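Static IPs or DHCP reservations for small office gear?
Networking > Small Office

prulton_tech
Taking over a flat network with 70 devices on it. The previous admin set every printer and access point by hand on the device and kept the list in a spreadsheet. Eleven entries in the spreadsheet are wrong. I plan to move everything to reservations on the router before December. Any reason not to?

oakley9
Do it. One table, one place to edit. Set the lease to 24 hours and reboot the printers in batches.

s.ashworth
Disagree in part. Reservations are fine for printers. The switches and the DHCP server itself should stay static. If the server is down and a switch loses power, you want to reach the switch at a known address.

oakley9
A switch forwards frames with or without a management address. You can plug into the console port.

s.ashworth
The console port is in a locked closet on another floor at most sites I look after. I would like to log in from my desk.

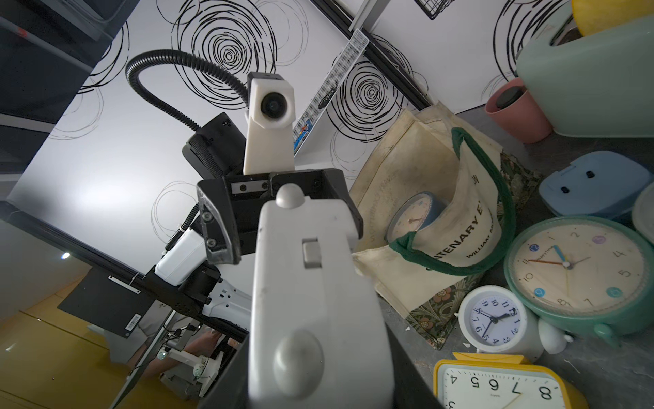 Second point: keep the static range outside the DHCP pool. I have seen both overlap, and the duplicate address only shows up when the second device wakes from sleep. It can take weeks to find. Split the subnet on paper first, then change the pool, then touch the devices.

prulton_tech
The pool currently covers the whole subnet, statics included. The router log has 1,269 lines for last month and 737 of them are address conflicts.

follix
That is your answer. Shrink the pool tonight and leave the rest until the log goes quiet. Also check whether your router permits reservations outside the pool. Some do, some reject the entry, and one I used accepted it and then ignored it.

oakley9
Fair on the overlap. I still think static on the switches is a habit from older gear. A reservation plus a long lease gives the same result.

s.ashworth
Not after a factory reset of the router with no backup of the table. Export the table after every change, whichever way you go.

prulton_tech
Pool now runs from .100 to .199. Switches and server stay static below .20, printers get reservations from .100 up. Two printers kept their old addresses after a reboot. Both were still set to manual in the front panel menu.

follix
Check the access points for the same thing.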